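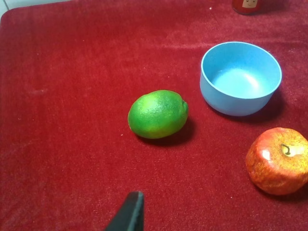 The Gripper That Wouldn't Let Go

Farzana Warraich had cold coffee in one hand and a hex key in the other when I finally got her to sit down. She runs the tabletop arms at Wuvach, a small shop that tests grippers on bowls, fruit, cans and whatever else is lying around the kitchen, and I'd come to ask about the fault everybody there calls "the July thing."

"It was run 2956," she told me. "I know the number because I had to type it into the report so many times!"

The arm had picked up a soda can and was supposed to set it down. It didn't. The fingers kept closing, the can buckled, and Kausar Mengal (who was reaching over to move a bowl, which she now admits was dumb) got her thumb pinched between a finger and the tabletop.

"Bruised nail, nothing broken," Kausar called from across the room. "I hit the stop with my other hand."

So what went wrong? Farzana blames a force limit. It was meant to be 8 newtons for cans, and after a software update the controller quietly went back to its default of 40. 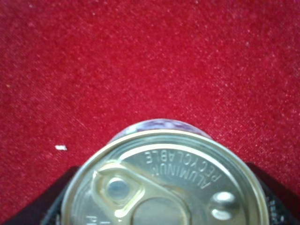

"Fruit hadn't shown us a thing," she said. "You squeeze a fake apple too hard and it just sits there. A can tells on you right away." They'd done more than 50 runs on the new software before anyone put a can out, and I could tell that still bugs her.

I asked if the arm should have caught it by itself. She made a face. The finger pads have no force sensing, so the controller guesses from motor current, and the guess was fine. It was being compared to the wrong number, that's all! Duarte Barros, who wrote the update script, found the missing line before lunch the next morning and has been buying the donuts ever since.

These days the limit gets read back from the controller and shown on screen before each run, and the arm won't start until somebody okays it. Hands stay outside a taped line while the motors are live. Kausar put the tape down herself.
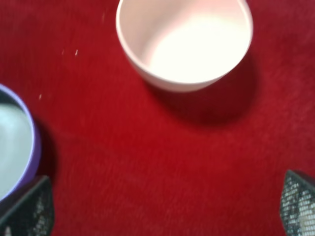 Between the bowls at Wuvach, both fingers in view.

I wanted to know if she trusts the thing now. "With a can, sure," Farzana said. "Ask me again after the next update." Then she went off to find the other hex key.

Recent posts
Colette Mallet on teaching an arm to fold towels
What we broke at the Estex open house
Shoaib Qureshi's emergency stop checklist
Naseri or Pivard: picking a first gripper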